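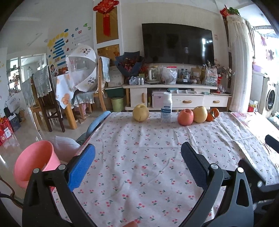 *The Kadby with its fingers wide open, and the fruit at the far side of the cherry cloth.*

**Mar 18, 2020**

Fourth evening with the Kadby, and I have finally stopped treating it like borrowed china. I meant to write a little every night while the kit was in the house, and of course I skipped the last two, so tonight gets the whole pile in one go and my hand will be sore by the end of it.

Money first, because I keep going around and around on it. The full kit is $693, and Weltado will let me keep this one at that price or take it back before the trial runs out. For that you get the gripper itself, the little camera that rides along on it, a box of spare pads and a year of the Brostel software, which is the part that takes what you did with your hand and turns it into something a robot arm can learn from. The arm is extra (a great deal extra!) and I'm not even looking at that page until June. So really I'm deciding whether I want to spend my evenings being the teacher, with no pupil in the house yet.

I moved everything onto the table with the cherry cloth tonight and I'm glad I did. The other table has the food cover on it and chairs all the way around, and I kept catching my elbow on those knitted chair covers. Out here I could walk right up. I set out two Asian pears, an apple, a persimmon and the white bottle with the blue label, and I spent far too long lining them up, like a shopkeeper before opening.

The pads are what I most want to remember. I left the blue foam on the left finger and put the dark ridged one on the right, a mix the booklet doesn't mention at all. With foam on both sides the apple was lovely to hold but the bottle kept twisting around its own middle, very slowly, as though it were looking over its shoulder. With ridges on both sides the bottle behaved and I worried about the pears the entire time. One of each seems to be the answer, at least for me and at least for fruit. I lifted the first pear, carried it across to the near side, set it down, and it stayed where I put it. Did that again and again until I could do it while thinking about supper.

The persimmon was the stinker. I'd tucked it behind one of the pears, thinking I was being clever and giving myself something hard, and the open fingers are so wide that I bumped the pear every time I went in for it. You can close them partway before you reach, and I know that, it's on the first page, but my hand wants to open up all the way like a baby bird. After 8 tries I had two I would be willing to show anybody. The software lets you throw the bad ones out right away, with one long press, and I have to say that is a kindness. I had pictured myself sitting up until midnight sorting through my own clumsiness.

Now for the grumbles, and I do want to be fair. It weighs 934 grams on the kitchen scale with everything on it, and that doesn't sound like much, but you hold it out in front of you with your wrist cocked a little, and by the end of the first hour I had a warm ache running up to the elbow. I took to resting it on the cloth between turns. I also wish the screws didn't sit out in the open on the body the way they do. They haven't come loose or anything, I just find myself checking them with my thumb, the way you do with a loose button. And the fold in the tablecloth bothered me more than I expected, since I didn't know if the software minded a crease. I wrote to ask.

It was Eero Seppälä who wrote back, inside the hour, and such a nice letter, too. He said to leave the crease alone. He said people iron everything flat and clear the whole room and then wonder why their arm can't cope with an ordinary house, and that I should keep the television and the chairs and the bouquet and all the rest of it in view and carry on. That pleased me no end, as I had been eyeing the top of that TV cabinet and dreading it. The kettle and the paper packages can stay exactly where they are. He did say to change the order of the fruit now and then, and to stand in a different place once in a while, so tomorrow I'll try it from the end by the pink bucket.

I asked him about the Grīnberga set as well, the one with the longer fingers. He was quite open that it's better for tall, narrow things and worse for anything round, and he didn't push me toward it even though it costs more. I put a star next to his name in the back of this book.

Small things so I don't lose them:

- Charge it *before* supper. The light turns amber a good while before it quits, but I miss it when I'm concentrating.
- Hold still for a moment at the start of each turn, until it beeps. I clipped the beginning off several.
- Ask whether spare foam can be bought alone. Mine already has a dent in it from the bottle cap.
- Try the empty bottle as well as the full one.

Where does that leave me? Closer to keeping it than I was yesterday. I had a nice evening, that's the truth of it, just me and the fruit and the beep, and I noticed things about my own hand that I never have in all these years, like how I always come in from the left, and how I slow down right before I touch anything. I'd like to see an arm do that someday, slow down like that before a pear.

I'll sleep on the $693. I also ate the apple after I put everything away, so I'll need another one for tomorrow.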